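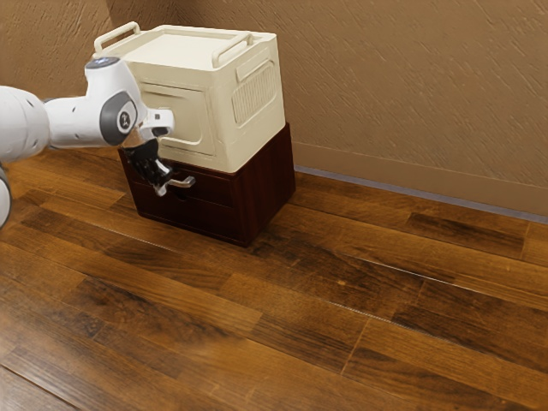
Haltum project: minutes of the drawer-opening catch-up

4 Mar 2018, back room at Skallirgate

Print this page | E-mail this page

Present: Berwyn Hopkin (chair), Mawar Yusof, the two students from the Rahman group, and me with the notebook. Apologies from the Breltum people, who had a clash.

1. Last time's minutes

Agreed, once Mawar had made me correct the spelling of "teleoperation" in three places. I've also put her name against the action on file naming, where I had wrongly put Berwyn's (sorry, Berwyn!)

2. Where we are with the examples

Mawar went through the numbers. We have 281 demonstrations saved for the drawer task, all done in the simulator with one of us driving the arm by hand. She has watched every single one, poor thing, and wants to throw out 15. Most of those are mine. I tend to stop with the gripper at the handle while I think about what to do next, and the learner picks that up as something it ought to copy, so we'd end up with an arm that dithers. Berwyn asked if we could just snip the pauses out. Mawar said yes for the short ones, but on the long ones the arm drifts while I'm dithering and the join looks horrible afterwards. Agreed to bin the 15 and record them again.

We had a long chat about what counts as a good example. One student felt we should only keep the tidy ones. Berwyn would like a few where the driver goes in a bit wrong and puts it right, because otherwise the learner never sees how to get out of trouble. I'm with Berwyn on this -- and not only because it would make my recordings look better. We'll keep the messy-but-rescued ones in a folder of their own and train with and without them.

3. The wrist camera

This took up most of the meeting. The wrist view is saved alongside the room view for every run, and some stretches of it are nothing but boards and fingertips. 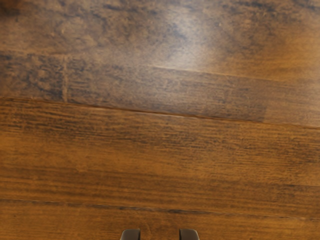

Mawar's worry is that the learner will latch on to the grain in the wood and the shine from the light, and then fall over as soon as we give it a different surface. She'd like us to swap the textures between runs and move the light about as well. The students can script that, and they reckon it will be ready in April. Berwyn wanted to know if it would slow down the recording. A little, at the loading stage, but we can put the kettle on.

I asked if we could drop the wrist view altogether, as it's a lot of disk for a lot of planks. General horror! It earns its keep close to the handle, apparently, so it stays.

4. Next batch

We're going for 70 more, split between the 4 of us who can drive. Start positions to be shuffled by the script and not picked by hand, as we all have our favourites.

5. Actions

Mawar -- move the 15 out of the training folder and send round the list.
Students -- texture and light script.
Berwyn -- ask Breltum about more disk space.
Me -- re-record mine, without stopping to think.

6. Any other business

The left-hand controller is sticking again. Berwyn has a spare at home and will bring it in.

Print this page | E-mail this page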